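**The Brarnen Cycle** is a series of 11 linked fantasy novels set in the river city of Brarnen and the salt country south of it. The books can be read in any order, and fans love to argue over the best way in!
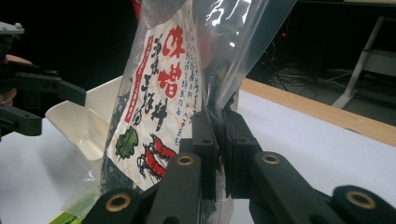
Most readers start with *The Ferry at Matham*, a brisk adventure of almost 300 pages. The longest volume, *Trinorthorpe*, runs to 481 and holds the wonderful flood chapters, told by a bell ringer, a smuggler and a very old horse. The maps were redrawn for the Ngcobo Press paperbacks.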